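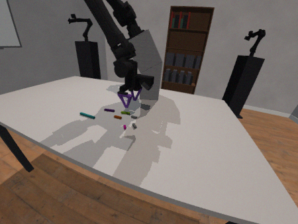

Terkgate Shared Workshop / Groups / Robot Arm Bench

Home Groups Membership Tool List Open Evenings Contact

About the group

We build robot arms in a shared workshop, and we don't believe most of what we read about robot arms. If you've come from one of those sites that promises a home robot that folds your shirts by spring, you may find us a bit sour. You're still welcome to come by.

The group started when a few Terkgate members bought the same kit arm and found that it would do everything shown on the box as long as nobody moved the box. Put the part down an inch to the left and the arm closed on air. We sold two of the kits, kept the third for its motors, and started drawing our own.

Our current build is called Holeck. It is a tabletop arm with a two-finger gripper, and its job is to pick small sticks and blocks off a white table. That's the whole job. People ask when it will do something useful, and we'd like to know that too. 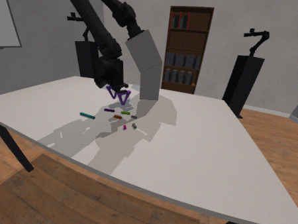
Most of the work happens in simulation first. We were against this for a long time. A simulated arm never strips a gear or pulls a connector loose, and it is very easy to fall in love with a robot that lives on a screen. We still think a lot of hobby projects stop there and call themselves finished. What changed our minds was the cost of broken fingers. A printed finger takes an evening, and a bad line of code can snap one before you reach the switch.

So the rule now is that a new motion has to run 200 times in the simulator before anybody tries it on the bench. Passing doesn't prove much. Failing saves us an evening. The simulated room has a wood floor, a bookcase and a whiteboard with nothing written on it, so in that last respect it is tidier than ours.

The fingers are open triangles, modeled in purple so they stand out against the black of the arm. We tried solid ones before that. The open shape prints faster and bends a little when it meets the table, and bending is better than breaking. We have read that this sort of finger "grips anything." It does not grip anything. It is bad with coins and hopeless with paper. 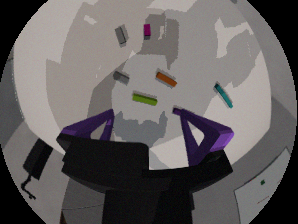

The camera side of the project goes by the name Nam, and it is where most of our arguments come from. One half of the group wants a camera looking out past the gripper. The other half thinks a wide lens that close to the work gives you a lot of shadow and not much else. Shadows are a real problem. A dark patch with a sharp edge can look like an object to a program that has only ever seen clean tables, and we have watched ours go after one with great confidence. We leave the shadows in for that reason, ugly as they are.

We're also careful with numbers. If you read that a home-built arm "works 95 percent of the time," ask how many tries that was, who set the parts out, and whether the bad runs were thrown away. We keep a log of every bench run, with over 3000 entries so far, and the bad runs are in it. Any member can read it. Parts of it are embarrassing.
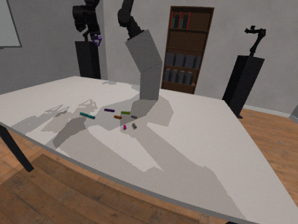 Joining is simple. You need to be a Terkgate member and have done the electrical safety session. You don't need to know how to program, and if you can solder neatly you will be more popular than those who can. There is a bench fee of 30 dollars a month that goes to filament, bearings and replacement motors. Leave your own arm on the shelf by all means, but label it and take the battery out.

We don't take sponsors. Resura, our earlier arm, was nearly built around a free controller board, and by the time we found out what the board couldn't do, the whole wrist had been drawn to fit it. Resura is in a crate under the laser cutter now. If you want the shoulder bearings, ask.

We don't do birthday parties or school demos with the arm running. The answer has been the same the last 3 times.

More from the groups
Resura: what went wrong with the wrist
Printing fingers that bend
Should the simulator have shadows?
Filament shelf: please write your name on it
Lathe training dates for October

Terkgate Shared Workshop | Contact the bench | Page last changed 26 October 2019 | © Terkgate | Back to top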